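In Defense of the Shared Sitting Room

Residential buildings of a certain age were planned with a sitting room on every floor. Many of those rooms have since been divided, rented out or given over to storage, and the owners' reasoning is easy to follow. A room that earns nothing is hard to defend in a budget meeting. The residents' association at Standden has nonetheless kept its sitting room for 33 years, and the decision deserves more attention than it has received.

The furnishings are modest. There is a long charcoal sofa with a blue pillow in the far corner, a striped armchair with a mustard-yellow cushion, and a pale gray table set close enough to the sofa that a cup may be put down without rising.
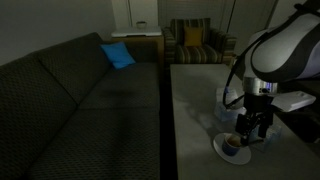
Closeness of this kind is too often treated as a matter of taste. It is a matter of use. A table placed across the room is a surface for mail and keys, while a table within reach of a seat invites a person to stay. The planners of the Lastbridge apartments learned this at some expense when they furnished a lounge for 38 households and put every chair against the wall.

The same principle applies to refreshments. Standden provides tea in single packets, among them Twinings Pure Camomile, left out on the table for anyone who wants one. A locked cupboard would be tidier. It would also require a key, a keyholder and a posted schedule – and a guest who must ask for tea will generally go without.

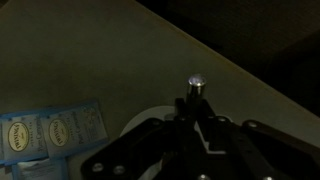

Varela

It will be objected that hospitality cannot be furnished, and that a sofa has never made a neighbor of anyone. The point is fair. Stestel spent 1000 dollars on new seating last January and still reports a quiet room. Yet a building without such a place has settled the question in advance. Residents who have nowhere to sit together will meet only in the elevator, where conversation lasts 11 floors at most.

Boards reviewing their common areas should therefore look first at what is already in them, and be slow to clear it away.

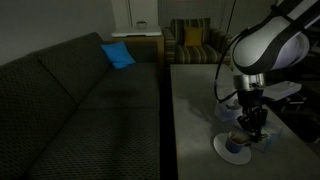 What Boards Should Keep

A soft seat, a second seat facing another way, a table within reach and something warm to drink are enough to begin with. The rest may wait for next year's budget.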